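Home
Profile
Threads
Replies
Search

Keyvan Amini
Thread: painted wooden blocks, part one

1/ Repainting a set of old wooden building blocks. Notes as I go, mostly so I can find them again in November when I do the second box. 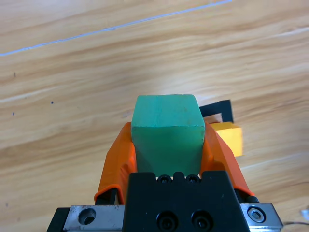

2/ The set is 53 blocks, mixed shapes. Bought second-hand in a box marked Kleinschmidt, which may be the maker or may just be whoever owned the box. No stamp on the wood.

3/ Greens first. The old coat is a muted teal-green and the corners have worn round. I am keeping the rounding. Sharpening them up would mean taking wood off every face, and then they no longer stack level with the rest of the set.

4/ Sanding: 120 grit on bare patches only, 240 everywhere else. Paper flat on the bench, block moved over it. If you hold the paper in your hand you get a domed face and a block that rocks.

5/ Wipe down with a damp cloth, leave overnight. The grain lifts slightly. One light pass with the 240 again and it stays down.

6/ Colour matching is the slow part. The same green reads minty on top under the lamp and a good deal darker down the side. I mixed two samples against the top face and both came out too pale. Match against a side face, in daylight, by a north window if you have one.

7/ Paint is Flarkov water-based satin, two thin coats. Four hours between coats according to the tin. I gave it six. The first coat looks dreadful and should be left alone.

8/ Varnish is Erkska matt, one coat. Gloss makes the faces slide and a tower of five goes over if you breathe on it. Check the tin for the toy safety standard if small children will be chewing the results.

9/ Quantity: some 200 ml of paint for all the greens, including what stayed in the brush. A sample pot would have been short.

10/ Several people have asked about table finish. Oil, not varnish, on a pale top. Wet paint wipes off it if you are quick. Dried paint needs a plastic scraper held nearly flat, along the grain.

11/ Greens are 23 of the 53. Reds next, then the plain ones, which only want oil.

12/ Correction to 4: someone at Broner pointed out that 240 clogs quickly on old paint. Agreed. Tap the sheet out every few blocks or use a stearated paper.

13/ Reds are two different reds. Measuring before I mix anything.

131 likes

Contact | Terms | © Keyvan Amini | Back to top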